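Fridge Fetch: what went wrong with our arm (and what we did about it)

Project report, posted July 14, 2024

So my part of the project was supposed to be the easy part. Our team's simulated kitchen, which we named Skirnurby back in November when we were very tired, already had a working arm and a working fridge. All I had to do was get the arm to reach in, take one thing off a shelf and bring it out again without hitting anything. I figured two weeks, tops!

The first runs went great. The planner we use (we call it Omell, it's homemade and it shows) found a path into the fridge almost every time, and I got a bit cocky and set up a batch of 600 runs to go overnight. In the morning the log said 78 of them had ended with the safety stop. Fine, I thought, some bad grasps. Then I opened a few replays and the arm wasn't even getting to the food. It was shoving the wrist into the fridge door and pushing, hard, until the force limit kicked in.

What bugged me was that the planner swore those paths were clear. I reran one of the bad ones, run 2229 in our numbering, and paused it over and over on the way in, just to look at how close the wrist gets to the door.
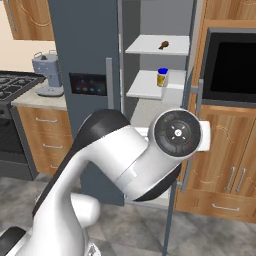

Skirnurby kitchen, arm at the open storage unit, jar with the blue lid on the lower shelf.

I spent way too long blaming the wrist. I checked the joint limits, I made the arm slower, I even padded the collision shape on the last link, and all the padding did was make the planner give up more often. Then a teammate asked me what the planner thinks the door angle is. Um. Good question!

The planner was reading the door angle once, at the start of the run, and never again. But our door isn't locked in place. It has a little hinge friction and that's it, so if the arm brushes it on the way in, it swings some, and from then on the planner is working with a door that's in the wrong spot. In most runs it didn't matter. In the bad ones the door had drifted toward closed and the arm drove straight into it.

The fix was kind of boring: read the hinge angle every 24 steps and replan if it has moved. I also raised the friction a little (I went back and forth on this one, it feels like cheating, so the results with the old friction are in the appendix too). I ran the same overnight batch again and the door crashes were gone. There were still some dropped jars, but that's a gripping problem and it goes on the list for next semester.

The part that still bothers me is the safety stop. It did its job, but only after the arm had been leaning on the door for a while, and on the real arm in the Tonside lab that could mean a bent hinge or somebody's fingers. We've agreed to lower the force limit before anything from this project runs over there, and to log the door angle in every run.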